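Votness 2 review: three months of drawing wobbly lines with a motion planner

I've been meaning to write this up since February, and a few of you have asked on the forum, so grab a cuppa. Short version: I like Votness a lot, I swear at it weekly, and I'd pay for it again.

For anyone who hasn't run into it, Votness is a planning and control package for arms. You give it a path and a contact force, it works out the joint motion, and it keeps the tool pressed against the surface while it goes. It sits on top of whatever driver your arm already has. I came over from Predoseo, which I used for years and which is fine for pick and place but absolutely hopeless the minute you want to touch something and keep touching it.

Install was painless, which I did not expect! One package, one config file, and it read our existing arm model without complaint. The licence server is another story. It dropped out on me twice in the first week and both times I lost an unsaved session, so save early. Support did get back to me the same arvo, to be fair to them.

The path editor is my favourite part. You can sketch a stroke with the mouse or import an SVG, and it shows you the pen-down and pen-up points in different colours. Drag a point and the whole plan recalculates while you watch. On my old desktop that takes a moment for anything fancy (a full sentence in cursive had the fan going like a hair dryer) but for simple strokes it's instant.

Force control runs at 1000 Hz if your arm can keep up. Mine can, just. Out of the box the gains are way too stiff for a felt tip, and I'd mashed a couple of good markers before I found the compliance presets, hidden three menus deep under "Advanced" for some reason. Pick the soft one, drop the target force, and it behaves beautifully. Why that isn't the default, I couldn't tell you.

Surface finding is where I have mixed feelings. You teach it a plane by touching off at a few spots, and it fits the rest. It's quick, and it copes with a board lying at any old angle, which is great for those of us who can't be bothered levelling things. But it assumes the surface is dead flat, and it only warns you about a bad fit in the log, in the same grey text as everything else. Raluca Furtună, who shares the bench with me, wrote a little script that turns those warnings red, and I now can't live without it.

Then there's the camera side. Votness will take a wrist view and trace the ink as it goes down, then compare it with the plan. On a matte surface it's lovely. On a glossy whiteboard it gets confused by glare, and the bright streaks swallow bits of the line.

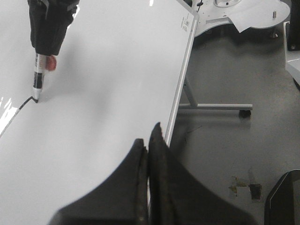

My workaround is to mask the brightest area by hand before a run and let it score only what's left. Over 20 test strokes done that way, 17 came back with a usable trace, which I'm pretty happy with given how little effort I put into the lighting. The little hooks at the ends of strokes are the hard bit. There's a "dwell on lift" setting that helps, but set it too long and you get a blob.

Docs are patchy. The planning chapters are terrific, with proper worked problems, and then you get to the Python bindings and it's basically a list of function names. I spent most of a Saturday working out that angles are radians everywhere except in the tool offset. Degrees, there. Just there. Argh!

If you're comparing, Zerel is cheaper and has a nicer simulator, but no force control to speak of. I gave the Negash plug-in a burl as well and gave up when it wouldn't load our gripper model.

Four stars from me. Fix the defaults and the licence server and I'd happily make it five. The next update is meant to handle curved surfaces, so I'll come back and edit this once I've had a go at it.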